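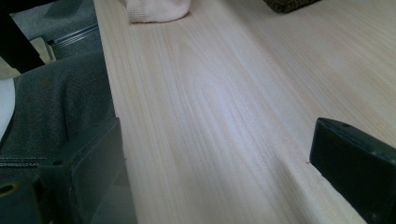

A pale board with straight, fine grain and a soft arch near the middle.

Octavio Garrido keeps his boards standing on end along the north wall of his shop in Paltach, sorted by color. The light ones are closest to the door. He likes to look at them in the morning before he turns on the lamps.

"You see the grain best when the light comes from the side," he says. "From straight above, everything looks the same."

Garrido makes shelves, benches and small tables, most of them for houses in town. He started with 2 clamps and a plane from his uncle. The shop now takes up the ground floor of the old Lurnberg dairy, and he shares the rent with Ivars Bite, a chair maker who works at the other end of the room.

Pale wood is what customers ask for these days. It is also hard to keep clean. A dirty thumb leaves a mark, and so does a pencil if you press too hard. Garrido washes his hands before he touches a board that has been planed, and he draws his lines lightly with a hard lead.

The pattern he looks for is the one woodworkers call cathedral grain, a set of curves that rise to a point or a rounded top. It shows up when a log is sawn flat, straight through. Toward the sides of the same board the lines often run straight. On a shelf he puts the arch in the middle. On a tabletop made of several boards he may spend an hour sliding them back and forth until the edges look right together.

Bite thinks this is too long. He cuts his seats from whatever is next in the stack and says the sitter will cover the grain anyway.

For a finish, Garrido prefers a thin coat of hard wax. Oil gives more depth, but it turns light wood yellow, and some buyers come back unhappy. He tests both on an offcut first and leaves it on the windowsill for 3 weeks - longer in April, when the days are gray.

His current job is a run of 13 shelves for the reading room at Sithole. The boards are cut, and the first coat goes on after lunch.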